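4. Loading offline maps before departure

The Ceveck handheld holds one regional map set at a time. The Skirkendale set covers the main island, the outer skerries and the ferry approaches. Mobile coverage is poor north of the ferry terminal, so load the set while you still have a fixed connection.

Before you start, check that the battery is above half and that the memory card has at least 552 MB free. The map set takes up 493 MB. The remainder is used during unpacking and is released when the unit restarts.
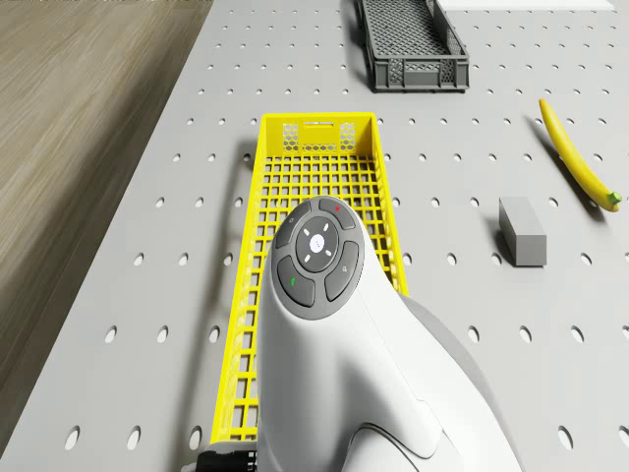 Written by: Technical Documentation Editor, Tedex Travel Guides
Last revised: Sep 21, 2018

4.1 Installing the map set

1. Turn on the unit and wait for the start screen.
2. Open Settings, then Maps, then Regional Sets.
3. Select Skirkendale. If the list is blank, select Refresh and wait for it to fill.
4. Select Download. Do not remove the memory card while the progress bar is showing.
5. When the unit displays "Set ready," select Restart.
6. After the restart, open the map and zoom in on the ferry terminal. Street names should appear at the second zoom level.

Note: Installing a new set replaces the old one. Saved places and recorded routes are kept in a separate folder and are not affected.

Caution: If the download stops before step 5, delete the partial set before trying again. A partial set may open normally but leave out footpaths and tide warnings.

4.2 Adding the ferry timetable

The timetable is a separate file and is not included in the map set.

1. Open Regional Sets and select Extras.
2. Select Ferries, then choose the summer or winter table. The winter table applies from the last Sunday in September.
3. Select Add to Map. Sailing times now open from each pier symbol.

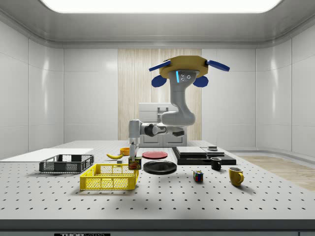
Times are shown in local time only. If the unit clock is set to your home zone, change it under Settings, Clock before you rely on the "next sailing" line. The unit does not receive notice of canceled sailings. In high wind, check the board at the pier.

4.3 Setting up a walking route

1. Press and hold the starting point on the map until a flag appears.
2. Select Route, then On Foot.
3. Press and hold the end point.
4. Review the climb figure at the bottom of the screen. The Qian ridge path, for instance, shows a climb of about 320 m.
5. Select Save.

Note: Routes that cross a tidal causeway are marked with a broken line. The broken line does not change with the tide. See section 6 for tide tables.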